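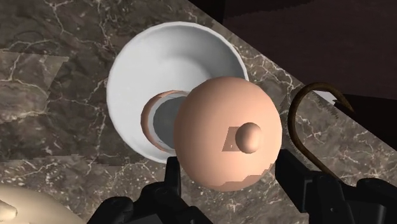 Brown and grey marble with white veining, computer render.

Anselmo Cuesta
May 6, 2021

Thread on the Ilter-Trernholm trade protocol, now that the consolidated text is out. Mostly rules of origin, so mute me if that isn't your thing.

The protocol was initialled in March by the two trade ministers. Initialling fixes the wording. It does not bind either side until both parliaments ratify, and Trernholm's has not scheduled a reading.

Coverage: 845 tariff lines, nearly all industrial. Agriculture is left to a later annex. Dressed stone and ceramics are in, raw block is out.

Duties on covered lines fall to zero in three annual steps. The first step applies on entry into force, so the calendar depends entirely on ratification.

Origin threshold is 33 per cent regional value content, calculated on ex-works price. Ilter had asked for a higher figure. The lower one suits Trernholm's assemblers, who buy most of their parts elsewhere.

Cumulation is bilateral only. Inputs from Tejada do not count towards the threshold, even though Tejada has separate agreements with both parties. Article 12 leaves room to revisit this, with no deadline.

Transit through the port of Plurnach is allowed without loss of origin, provided the goods stay under customs control. Unloading and reloading are fine. Relabelling is not, which will annoy a few shippers.

Disputes go to a three-member panel. Each side names one, and the chair is drawn by lot from an agreed list. The list is blank in the published text.

Correction to the post on duties: the first cut is on the base rate, and the base rate is the one applied on the date of signature. I had written "initialling" in an earlier version.

Services and investment are in a side letter that hasn't been released. I'll add to this thread when it is.

Last updated: 17:40

This site uses cookies to remember your settings. By continuing to browse you accept our cookie policy.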